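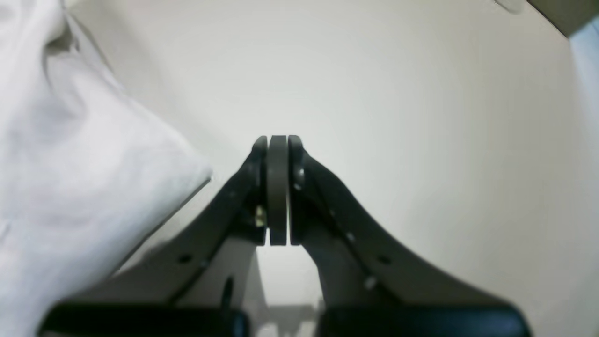
Gripper on the folding line, closed, with white fabric at the left.

Minutes of the staff and management meeting, Kutura Laundry Services, Wolska site
Month: August
Start: 2:10 p.m., break room on the upper floor
Present: site manager, shift leads (early and late), four operators from folding, one from sorting, maintenance, staff representative. The trainer from Vesholm joined by phone for items 2 and 3.
Absent with notice: transport planner.

1. Minutes of the last meeting
Accepted with one correction. In item 4 it was written that operators "must" stay at the robot station for the full shift. The right word is "may". The staff representative asked that this be corrected also in the copy on the notice board.

2. State of the folding line
The site manager reported that the station handles 210 pieces per hour on small flat items when no stop occurs. On the late shift the number is lower and the late shift lead does not agree that it should be used for planning. She explained that the pieces come from the dryer twisted together and a person must separate them first. This separating is not in the work plan of any position.
The early shift has the same problem, but there the sorting operator helps. The sorting operator said that she helps gladly but then her own carts are waiting.
Agreed: separating is written in the plan as a task, with time given for it. The planning number will be discussed again after this change.

3. Stops and who may clear them
Last month there were 38 stops which needed a person. Maintenance asked that operators clear the simple ones by themselves. Operators are willing, but only after training. Two of them were told different things about the reset button.
The trainer proposed a session of 2 hours for each shift, in paid time. Accepted.
Until the training, the rule stays as before: press stop, call maintenance, do not reach between the fingers of the gripper.

4. Positions and pay
The staff representative asked directly if positions will be cut. The site manager answered that 11 people work in folding now and that this does not change before the contract with the MacLeod hotels is renewed. After this date he cannot promise. The staff representative asked to have this answer in writing.
Operators who watch the station are still paid as folders. Several persons found this not correct, as they are now responsible for the machine as well. The site manager will bring the question to the main office.
One operator said that her shoulders are better, but that the work is more lonely than before, and with the noise one cannot talk to the next table. It was suggested to change places every half shift. The early shift will try it first.

5. Other matters
The floor mat at the station is worn and somebody can trip on it. Maintenance will order a new one.
The screen messages should be available in Polish too. The trainer will ask at Vesholm if this is possible.

Tasks
Site manager: written answer on positions; pay question to main office.
Shift leads: new work plan with separating; dates for training.
Maintenance: floor mat; list of simple stops.
Trainer: screen language.

End of meeting: 3:25 p.m. The next meeting will be held after the training of both shifts.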